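Birkett Hinged Gift Box, Dark Green
From the Florkuvetti packaging range

We have been carrying gift boxes for a long time, and it takes a lot for one to get its own page with this much writing on it. The Birkett earned it.

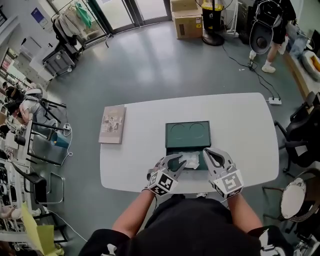

We first brought it in as a trial for the August gift season and put it back on the order list before the first cartons were gone. People kept asking for "the green one with the lid that stays on," and that is a fair summary of why it works so well. The lid is hinged along the back, so there is no separate top to lose under the wrapping paper, and the whole thing opens toward the far side the way a keepsake box should.

The color

Dark green, and properly dark. We looked at a lot of greens before settling on this one (some were too close to Christmas, some looked like office files) and this is the shade we would happily leave out on a shelf all year. It goes beautifully with white tissue. Cream and beige are lovely in it too, and if you like a ribbon, try a plain cotton one in a natural color before you reach for gold.

Inside the lid

The inner face of the lid has two circular recesses, side by side. They are the detail everyone notices when they lift the lid for the first time. You can leave them bare, and many people do, or you can dress them up: a round sticker in each, a pressed flower, a small printed circle with the names of the couple or the date of the party. We cut ours from ordinary card with a circle punch and fix them with a dab of glue stick. Do a test cut first on scrap paper and lay it in the recess before you cut the good card. Paper that's a touch too small looks fine. Paper that's too big buckles.

Filling it

We get more questions about tissue than about the box, so here is how we do it in the packing room.

Use two sheets of white tissue per box. Crumple them, don't fold them! Folded tissue goes flat as soon as something sits on it, and crumpled tissue keeps its spring and holds the gift up where it can be seen. Scrunch each sheet loosely in both hands, open it halfway out again, and drop it in. Push it into the corners first and make a dip in the middle for the gift. If you can still see a lot of the bottom, you need another sheet.

Anything that could roll – candles, jars, little bottles – wants its own twist of tissue on either side. Soft things such as scarves and baby clothes need hardly any, one sheet is plenty. For jewelry or anything small, build the tissue up nearly to the rim so the gift doesn't look lost down there.

Leave the lid open while you work and turn the box so the hinge is away from you. It sounds like a small thing, but with the lid leaning back you have both hands free and nothing to reach over. A clear table helps too. We pack on a white top with rounded corners and it makes stray scraps of tissue harder to spot, so give the table a wipe between boxes if you are doing a big batch.

What people are using it for

Thank-you gifts, mostly, and a great many weddings. One customer ordered 6 for her bridesmaids and came back for another 5 for the aunts. We have also heard from people who keep letters in theirs, and from a sewing group that fills them with thread and buttons for new members, which we loved. If you are giving something larger, such as a picture book, we suggest wrapping it separately in matching paper and tying it on with the box as a pair. Please measure before you assume a book will go inside. Hardcovers vary so much that we can't promise a fit for any given title.

Looking after it

Keep it dry and out of strong sun. Dark colors show dust, so go over the outside with a soft dry cloth before it goes to its new owner, and do the inside of the lid while you're there, where tissue fluff likes to collect in the recesses. A clean makeup brush gets it out in no time. Please don't use wet wipes or spray polish on any part of the box.

Open and close the lid with a hand on each side for the first few times. The hinge loosens up nicely with use. Don't press the lid back further than it wants to go.

Storing a batch

Store them closed and upright, with a sheet of plain paper between boxes if you are stacking. We wouldn't stack more than five high. If you've bought ahead for an event, leave the tissue out until the week you need it – it loses its bounce if it sits squashed for months, and fresh tissue makes such a difference when the lid goes up.

Ordering

Item number 388
Name: Birkett Hinged Gift Box
Color: dark green
Lid: attached, with two circular recesses on the inner face
Sold singly or in packs of 6
Tissue: white, ordered separately

Orders are packed by Flamis and sent out in plain cardboard cartons, so you can have one delivered to the house without giving the surprise away. Packs of 6 travel in one carton. If a box reaches you with a dented corner, send us a photo and we'll put another in the mail.

Goes well with

Nukano white tissue, large sheets. It is the tissue we use ourselves, soft enough to scrunch without that loud crackle, and it holds its shape nicely.
Nukano cotton ribbon, natural.
Florkuvetti round labels, blank, for the lid recesses. Check the size against your box before peeling the backing.

Other colors

We get asked for navy almost every day, and we'd love to see it too! There is nothing to announce yet. When there is, it will go on this page first.

Page updated 16 November 2019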